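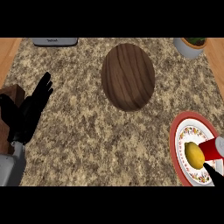
Mareike Hagedorn thinks I should stop tuning in simulation and bolt the arms to the bench, seeing as no contact model has ever matched her own gripper. She wrote as much last night, with a list of friction values I hadn't asked for. I agree with two of them.

Thursday, August 15, 2024. Evening, shared workshop, three hours. Worked on the lemon and the red-rimmed plate only. The board stays in the middle of the counter as the place target, nothing on it yet. Left hand parked open. I don't need it until the handover task, and its finger joints eat solver time.

Ran 200 grasps on the right side with the old approach angle, then changed it by 15 degrees and ran the batch again. Failures went from 19 to 10. Most of what remains is the fruit rolling before both contacts register – a timing fault, I think, in my closing routine. Moved the contact check ahead of the force ramp and left the friction alone so that I can tell which change did what.

Serpil has printed the wrist spacer for the real build. Bore is slightly tight. Will ream it on Saturday if the drill press is free.

Still to do: log joint torque at every step, rename the config files, answer Mareike. Lulik branch merged, tests pass except the one that never has.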